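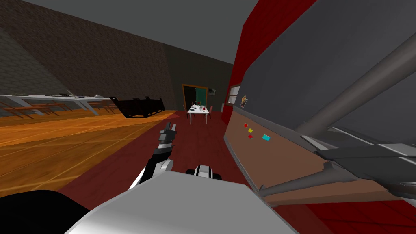

About Clorach

Company | Who we are
4 min read

Clorach helps businesses and landlords run smoke-free premises. We write policies, supply signs and outdoor bins, train staff, and visit sites to check that what is written down matches what goes on at the back door. Our office is in Cikthorpe and most of our customers are within a two-hour drive of it, though we take on work further away when a client has several buildings.

We currently look after 237 sites. A little over half of those, 121, are pubs, cafes and hotels. The others are mainly office buildings, blocks of flats, a few private clinics and two bus depots.

How the company started

Gonçalo Sequeira was managing a hotel when he decided to sort out the smoking arrangements there. Guests were complaining about smoke coming in through first-floor windows, the staff shelter was too close to the kitchen door, and the signs by the entrance had faded so badly that you had to stand next to them to read them. He moved the shelter, rewrote the rules on one side of A4 and had new signs made. The owners then asked him to do the same at their other hotel.

Tipene McAlister was the signwriter. He had spent years making signs for shops and car parks and knew what survives outdoors and what doesn't. The two of them did several jobs together in their spare time before setting up Clorach and renting a unit on Kavanagh Road, which we still have. The signs are made there and the office is upstairs.

Gonçalo now deals with policy work and training. Tipene runs the workshop and does a good share of the site visits himself.

What we do

Policy writing. Most smoking policies we are shown were copied from somewhere else, and many say nothing about vaping. We ask how the building is used, who is in it and at what times, and write something that fits. It normally comes to two pages. Where a client wants to allow vaping in one area and not another, we help them decide where the line goes and how to explain it to customers.

Signs. We make them to order in small or large runs, in English and in other languages if needed. The largest single order so far was 843 door and stairwell signs for a housing landlord, and Tipene would like it noted that they all went out on the day promised.

Bins and shelters. We fit wall-mounted ash bins and can arrange shelters. We don't make the shelters ourselves. If you already have one, we will tell you whether it is open enough at the sides and far enough from doors and windows, and we won't try to sell you another if it is fine.

Staff training. Sessions last 90 minutes and take place at your premises. They cover what the law asks of you, what your own policy adds to it, and how to speak to someone who has lit up where they shouldn't. That last part takes up most of the time. Bar staff in particular tell us they are confident about cigarettes but unsure what to say to a regular with a vape at the table, so we practise it.

Site visits. We come once or twice a year, walk round the building inside and out, and send a short written report within ten working days. Missing or damaged signs are replaced under the service agreement.

What we don't do

We are not solicitors and we don't represent clients in disputes. If you have had a formal notice, get legal advice first and come to us afterwards for the practical side.

We don't sell detection equipment. We are asked about vape alarms fairly often, mostly by hotels, and we can talk through the questions to put to a supplier -- but we take no commission and recommend no brand.

We take no money from tobacco or vaping companies. We have no view on whether adults should smoke or vape. Plenty of our customers' customers do, and a good policy gives them somewhere sensible to go.

Bikeck

In October we took over the sign stock and customer list of Bikeck, a smaller firm whose owner was retiring. If you bought signs from Bikeck, your artwork is on file with us and we can match it. Old account numbers still work if you put a B in front of them.

Prices

Policy writing and training are charged at a fixed fee, agreed before we start. Service agreements are priced by the size of the building. Signs are priced by quantity, and orders of up to 400 can usually leave the workshop within a week. There is no charge for a first phone call.

Visiting us

The workshop has a trade counter, open on weekday mornings. Please ring ahead if you want to discuss anything other than collecting an order -- one or both of us may be out on site. Parking is at the rear, through the second gate.

Contact us | © Clorach, Kavanagh Road, Cikthorpe | Back to top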